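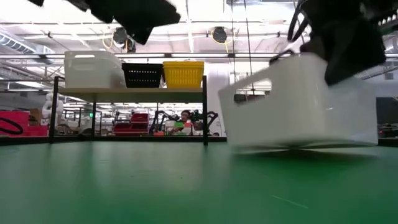

Vol. 2, No. 69

FOR IMMEDIATE RELEASE
6/21/26

Sindik Puts Its White Handled Bin on Sale, and Asks Buyers to Measure First

Sindik today began selling the large white bin it has used on its own packing tables since February. The bin is glossy plastic with rounded corners, walls that flare toward the top, and a long handle opening cut into the side. Sindik makes no claim that it will change the way anyone works. It is a bin.

The company says this up front after reading a good deal of what gets written about storage. Most of it promises a calmer day and a clear head to anyone who buys enough containers. Sindik has bought a lot of containers over the years and has not noticed the effect. A shelf full of matching bins can still be a shelf full of things that should have been thrown out.

What the bin is for

The bin is meant to live on an open shelf and come down to a table when someone needs what is in it. That is the whole use. Sindik's packing room has black-framed shelf units with light wood-colored boards standing at the back of smooth green tables, and a row of containers on the board. A bin comes off the shelf, goes on the table, gets emptied or filled, and goes back.

The flared walls are the part buyers should think hardest about. Flare makes a bin easy to reach into, and it lets empty bins nest. It also means the top is wider than the base, so a shelf that looks as if it will take three bins side by side may only take two. Returns of earlier flared bins at Sindik came down to this more often than to any other cause. Measure the shelf, then measure it again at the height of the rim.

Handles are the second thing. A cutout handle has no parts to snap off, and it does not stick out into the aisle. It does let dust in, and small loose items can find their way out through it if the bin is tipped. People who store screws, beads or anything of that size should put them in a closed box first, or buy a different product. Sindik will be happy to sell them one.

On the trial

Before the sale, Sindik ran the bin through 3,022 trips from shelf to table and back at its Griko packing room. Of those, 886 were done with the bin fully loaded. The company is wary of reading too much into this. A packing room has level floors, good light and shelves at a sensible height, and most garages have none of these. The trial shows that the handle opening held up under the loads Sindik uses. It does not show what happens when a bin full of paint cans sits through a summer in an attic, and no one should take it that way.

The trial did settle one argument inside the company. Some staff wanted a textured finish in place of the glossy one, on the grounds that gloss shows every scuff. It does. The glossy finish was kept all the same, as it wipes down faster and the packing room wipes its bins often. Buyers who care how a bin looks after a year of hard use may not agree with that choice, and Sindik thinks they have a point.

About the green tables

Visitors to the packing room ask about the tables more than they ask about the bins, so a word on those. The tops are smooth and green, and white bins show up well against them — which helps when someone is looking for a stray label or a bit of tape. They scratch. Sindik does not sell the tables and has no plans to.

Labels and lids

No lid is offered. Sindik looked at a lid made by Sharifi and liked it well enough, but a lid on a shelf bin tends to end up on the floor, under the table or on the wrong bin. A label holder from Etach is being looked at for a later run. Until then, masking tape and a marker do the job, and the tape can be pulled off when the contents change. They will change.

How to buy

The bin is sold singly. There is no starter set, no family pack and no discount for buying more than are needed. Sindik suggests ordering one, living with it on the shelf it is meant for, and deciding after that. Bins that do not fit may be sent back unused.

Orders and trade questions go to the Sindik sales desk. Shelf measurements sent in with an order will be checked against the rim width before the bin ships, and the desk will say so plainly if the answer is no.

About Sindik

Sindik makes and sells plain storage goods for packing rooms, shops and homes. Its packing room is at Griko.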